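# Trendcombe repair room starts taking in old workstations

The Trendcombe repair room has begun accepting desktop workstations, the large metal-cased computers that design offices and engineering firms tend to replace every few years. Until November the room dealt only with laptops, printers and small household electronics.

The change follows an agreement with Henel, a drafting and surveying firm that is moving its staff to smaller machines. Henel has handed over 33 workstations, all taken out of use over the past year. More are expected in spring, when the firm closes its second office.

The machines are being sorted into two groups. Those that start and pass a memory test are cleaned, fitted with a fresh drive and set aside for local schools and clubs. The rest are taken apart for parts. So far 8 have been finished and are waiting on the shelf by the back door, each with a paper tag listing the processor, the amount of memory and the date it was checked.

Work on the machines is done in the evening, after the regular drop-in hours. The room has four benches, and two of them are now kept for the workstations. The benches were raised a little this fall so that people can stand while they work, after complaints about leaning over open cases for hours at a time.

Each machine goes through the same steps. The side panel comes off and the dust is blown out in the yard. The drives come out first and are wiped, and any drive that cannot be wiped is drilled. Memory and processors are removed only from machines that are being taken apart, or when a board will not start and a part has to be tried in another machine.

Processors get the most care. On many boards of this type, the fine pins are in the socket on the motherboard, and the chip itself has flat contacts underneath. A bent pin can make the whole board useless. People new to the bench are asked to practice on a scrap board before they open a socket on a donated one. Plastic covers for empty sockets have been ordered but have not come in yet.

Parts taken from a machine are kept together in a tray until someone decides where they should go. The trays come from Grastia, a packaging supplier with a warehouse on the same street, which gave the room a stack of leftover molded inserts. The recesses were made for other products, but the room has found that they hold small parts well enough. Before that, parts went into shoe boxes with a sheet of newspaper between them, and memory modules from different machines were often mixed up.

## Parts first, then whole machines

The room had planned to put whole machines back into use before touching the scrap pile. That order has been changed. Several of the better machines were short of memory, and the quickest way to fill the slots was to strip the ones that would not start. A power supply from the scrap pile has also gone into one of the school machines.

Cases are the hardest thing to store. They are heavy, and the metal handles that make them easy to carry also stop them from being stacked flat. Empty cases are kept in the hallway for now and will go to the metal dealer once there are enough for a full load.

Boards, cables and worn-out drives are sent separately. A recycler in Riihimäki takes circuit boards in mixed lots and pays by weight, and the money goes toward screws, thermal paste and cleaning supplies. 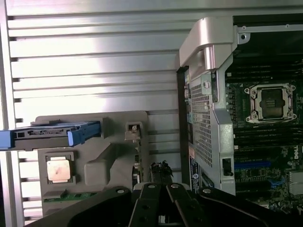 ## How to donate or ask for a machine

Workstations can be brought in during drop-in hours, between 4 and 7 in the afternoon. Please call ahead if you have more than 20 machines, so that space can be cleared in the hallway. Monitors are not accepted at the moment. Keyboards and mice are welcome if the cables are in good shape.

Donors should remove any personal files they want to keep before they bring a machine in. Drives are not returned. A receipt listing the serial numbers is available on request, and companies that need written proof of wiping should say so when they drop off the equipment.

Schools, clubs and households can ask for a finished machine by filling out the form at the front desk. There is no charge for the computer itself, but buyers of extra memory or a larger drive pay for the part. The current wait is a few weeks. Machines come with a basic operating system and no office software.

The room is also looking for working graphics cards, case screws in the common sizes and antistatic wrist straps. Small items can be left in the box inside the main entrance at any time the building is open.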